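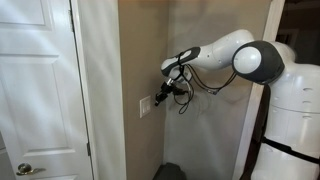

Paneled door, lever handle, white trim, beige wall. The everyday parts of a house are our favorite parts.

About Dellen Home Finishing

Welcome, and thank you for stopping by! We are Dellen, a small company that looks after the insides of houses: the doors, the trim, the walls, the switches and the kitchen cabinets. If you have ever lived with a door that has to be lifted a little before it will latch, or a light switch that makes you reach around a corner in the dark, you already know the kind of work we do.

The business was started by Otis Ostrowski, who had spent a good many years hanging doors for other people's companies and had opinions about it (he still does, and will share them over coffee if you let him). He began with one van and a rented workshop on Leblanc Street, behind what used to be a shoe repair, and for the first winter he did everything himself, including the phone. We are five people now. The workshop is still on Leblanc Street, and the sign out front is still the one Otis lettered by hand, with the second L in Dellen slightly taller than the first.

Most of our customers live in Britari and the towns close by. Last year we worked in 86 homes, and 63 of those belonged to people who had called us before or whose neighbor had. We're proud of that, and we try to remember it when someone phones with a job that will take less than an hour. Small jobs are welcome! A loose hinge bothers a person every single day, and it deserves a proper visit.

How we look at a house

When we come for a first visit, we like to walk through the rooms with you, slowly, the way you walk through them yourself with a bag of groceries or a sleepy child on your arm. Where does your hand go when you come in? Does the door swing over the switch? Can you get the kitchen light on before you've crossed the floor? Houses get changed over the years, a wall here and a doorway there, and the switches don't always keep up. 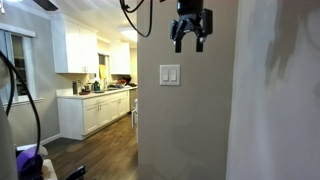

A double switch on the beige wall, with the kitchen and its white cabinets beyond.

We have a soft spot for the place where one room turns into another. It gets touched more than anywhere else in the house – by fingers, shoulders, backpacks and the corners of laundry baskets – and it is usually the first place the paint gives up. We wash it down, fill the dents, sand, prime and give it two coats of a finish you can wipe. The switch plate comes off first and goes back on last, with the screw slots lined up straight up and down. Otis is firm about the screw slots.

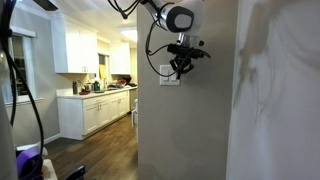 Kitchens are where we spend the longest, and we know you have to go on living in yours while we work. You won't be asked to empty the whole room. Leave the kettle where you like it, leave the bottles and the dishes, and we'll move things along the counter as we go and put them back at the end of the day. Cabinet doors are numbered and taken to the workshop a few at a time, so you are never left looking at a full wall of bare shelves. Our color cards there (we call the set Ondico, after Otis's old boat) run to over 60 shades, a surprising number of which are white.

Visiting us

You are very welcome to drop in at the workshop. Mornings before ten are best, when everyone is still loading up and there is a pot of coffee on. Bring a chip of your old paint or the handle that won't turn, and we'll have a look at it with you at the bench. We get busy from April onward, so if you are planning a whole kitchen, please call a little ahead of that and ask for Otis.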